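8 May 2026

So I finished the audiobook! All of it, every last chapter, including the forty-minute bit about the drainage dispute that I was warned would break me. If you've been reading along since April you'll know I set myself a silly little project, which was to stop buying new audiobooks and get through the ones already sitting in my library. I have a bad habit of spending credits the second they land (they feel like free money, I can't help it) and then listening to the first hour of something before wandering off to a podcast.

The one I just finished is called The Clurkaden Road, and it's a big, slow family saga set in a town where it rains on practically every page. I bought it 4 years ago on the strength of the cover. I started it twice and gave up twice, both times at the same wedding, where you get introduced to what feels like the entire county in one go and they all have the same surname. Listening is hard that way! With a paper book I'd flip back to see who the uncle was. With audio I just let him be a mystery until he died, and then I felt bad that I hadn't been paying attention.

What got me through this time was giving up on doing it properly. I used to think I had to sit still and concentrate, like homework. Now I listen while I fold towels, or on the walk up to Eden Park and back, and if I miss a paragraph because a truck goes by, fine, I miss a paragraph. The book is long enough to survive it. I also bumped the speed up a notch, which I know some of you think is a crime. The narrator has a gorgeous voice but he takes a breath before every comma, and at normal speed I kept thinking my phone had died.

A few of you asked what app I'm using. I moved over to Skasow at the start of April, mostly because the library card thing works without making me log in every time. The sleep timer is good (you shake the phone and it gives you 5 more minutes, and I have shaken it many, many times). The search is terrible. I typed in the exact title of a book I own and it offered me a cookbook. I'm sticking with it anyway, since I can't face moving all my bookmarks again.

Oh, and the ending! I won't spoil it, but I was unloading the dishwasher during the last chapter and had to stop and stand there holding a colander. There's a letter, and you've known about the letter for hours and hours, and then somebody finally reads it out loud and it's four sentences long. I went back and played it again. Then I played it a third time, at normal speed, commas and all, and okay, fine, the narrator knew what he was doing.

Next up is Marulanda, which is a sea story and much shorter. The print version is under 400 pages, and after the last one that feels like a pamphlet. I've heard the first chapter already and there's a storm in it right away, plus a ship's cook who I like a lot. No weddings so far.

I did have a wobble last week when the spring sale email came through. Something like 3000 titles marked down, and I had six of them in my cart before I'd even finished my coffee. I closed the tab. Then I opened it again and put one on my wish list, and I think that's allowed. The rules are mine, after all, and I've been pretty good.

If you've got a long one you've been avoiding, tell me in the comments which it is and how far in you got before you quit. I'm especially interested if there was a wedding. And if anybody has found a way to keep track of who's who in an audiobook without drawing a family tree on the back of the gas bill, please share, my gas bill is full.

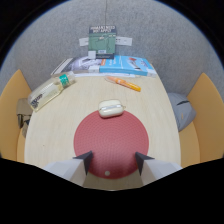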